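Merkdale extends robot trial at produce display training hall

Merkdale, the fresh produce distributor, has confirmed that its trial of a two-armed robot for crate handling and display work will continue for a further seven months. The decision was announced to staff on 9th January and follows a first phase that began in November.

The trial is being carried out in the company's demonstration hall, where new employees learn to set out fruit for shops and trade events. The robot, supplied by Pakeck, is being taught to move crates between a work table and a tilted display rack, and to place bunches so that they can be seen from the aisle. Artificial fruit is used throughout this stage.

Under the first phase, the machine was assigned to a single task for two hours of each shift. The second phase will add the return of empty crates and the levelling of part-filled ones. Lifting from pallets, cleaning and all contact with customers remain outside the scope of the trial.
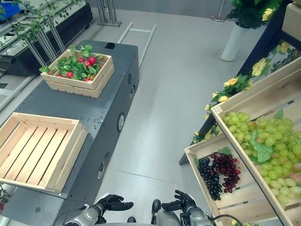 Olga Vidal, who is responsible for operations at the hall, said that the main change so far had been in how the working day was divided. Display staff previously carried crates and dressed the racks in one continuous round. They now prepare the table at the start of the shift, leave the robot to its set task, and return to check the result and finish the arrangement by hand.

"The carrying is what people were glad to hand over," Ms Vidal said. "The dressing of the rack is skilled work and our staff have been clear that they wish to keep it. We have also had to accept that a crate put down at an angle, which a colleague would simply straighten, can bring the work to a stop. The table has to be set out with more care than before."

The company acknowledged that the first weeks had been slower than planned. Grapes proved harder to handle than other lines, as bunches tended to slide on the angled crates, and several sessions were given over to the position of the rack. Staff also asked for a clearer signal when the robot was about to begin moving. A spoken notice has since been introduced, and the start of each session is now entered in the shift log.

Sepúlveda, the training firm engaged by Merkdale, has provided instruction to 107 employees across the company's sites. The course covers safe distances, stopping the machine and recording faults. Employees who complete it may apply for the new post of display supervisor, which carries a higher rate of pay and includes responsibility for the robot during a shift. Seven appointments have been made to date, all from existing display teams.

Merkdale stated that no posts would be removed during the trial and that hours at the hall would stay at their present level. Staff representatives have welcomed the undertaking but have asked for it to be extended to cover the period after the trial ends. They have also requested that fault records be shared with the teams each month. The company has agreed to the second request and will respond to the first in writing.

The scheduling of tasks will be handled by Bilo, the planning system already in use at Merkdale's depots. Supervisors will be able to withdraw the robot from a shift without prior approval, a provision added at the request of staff.

Some 1000 crate movements are planned for the next phase. A report on the results, including the views of employees who have worked alongside the machine, will be made available to all sites when the phase is complete. Questions about the trial may be put to Ms Vidal's office or raised at site meetings.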